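Bench Helper Wanted, Part Time: Desktop Computer Repair and Refurbishing

Pircombe Computer Workshop
Posted October 2, 2025

We are looking for one more pair of hands at the repair bench, somebody patient who likes the insides of computers and doesn't mind getting a bit of dust up their sleeves. The job is 20 hours a week to start, mostly mornings, and we'd be very happy to see it grow if you take to it the way the rest of us have!

A little about us first. Pircombe is a small shop that takes in old desktop computers from offices and schools and households, goes through them part by part, and sends the good ones back out at prices people can manage. Odette Delorme started it in her garage with two shelves and a borrowed screwdriver set, and we have since moved into proper premises on the ground floor of the old Sabatier building (the entrance is around the side, past the bike racks, and yes, everyone goes to the wrong door the first time). There are five of us now. We eat lunch together most days, and whoever gets in first puts the coffee on.

The machines we see are mostly desktops with plenty of life left in them. Many come from the Tedesora offices across the river, which replace their computers in batches, so in August we had up to 40 cases stacked along the back wall and had to walk sideways to reach the sink. It has calmed down a good deal, but there's a fall batch on the way, and we would love to have you settled in before it lands on us.

What you'd be doing

You would spend most of your time with a case open in front of you. We start with a look over the board before anything is switched on: the capacitors, the connectors, the memory slots and their latches, the processor in its socket, and whatever cards somebody added over the years and forgot to mention. Then comes cleaning, then testing, then swapping out what needs swapping. Every machine gets a paper sheet that travels with it from shelf to shelf, and we are fussy about those sheets. If you changed the memory, write down which slots you used. If you moved a little switch on the board, write down where it was before you touched it. Marijke Dijkstra, our bench lead, can read anyone's handwriting but she would prefer not to have to.

You'll also be sorting parts. Memory goes in the gray drawers by type and size, expansion cards go in bags with a label on the outside, and screws go back in the tray with their own kind (this is the closest thing we have to a house religion). Now and then you'd help at the front counter when a customer brings something in, and those conversations can run long. People tell you about the vacation photos on the drive and the grandson who built the thing in high school, and we think listening is part of the work. 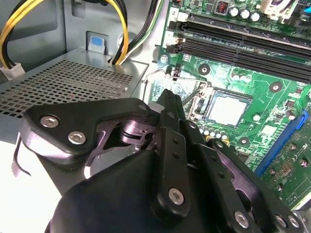
What we're hoping for

You should be able to tell a memory slot from an expansion slot and have opened up at least a few desktops, whether for pay, for friends, or at your own kitchen table. We don't need a certificate. We do need careful hands and good enough eyesight (glasses are fine, half of us wear them) to read small print next to a connector. Some of the older boards have their slot numbers in funny places and you'll want to look twice.

It would help if you have:

Seated or removed a processor before, and know to be gentle with the lever
Used a hex driver as well as an ordinary Phillips
Worked with a grounding strap and got into the habit of putting it on
Some comfort with installing an operating system and leaving it to run while you do something else

You should be able to lift a full desktop case from the floor to the bench, or tell us you'd like it done for you, and we'll arrange the shelves so that it works. The benches go up and down. If you need to sit, stand, or switch back and forth all day long, that's no trouble at all.

Hours and pay

The post pays $23 an hour, with paid time off from the first month. We're open to the hours being spread over four or five mornings, and if you have school pickup or classes to work around, tell us early and we'll see what we can do. Your first two weeks would be spent alongside Kazuhiro Onishi, who has trained most of us and has never once sighed about it.

How to apply

Send a short letter to Monique Le Goff at the shop, or drop it through the side door. A resume is welcome but please don't lose a weekend over it. What we'd really enjoy is a paragraph or two about a computer you fixed, or tried to fix, and what you did when it wouldn't cooperate. We'll invite a few people in for a paid trial morning at the bench, and everybody who writes will get an answer from us either way.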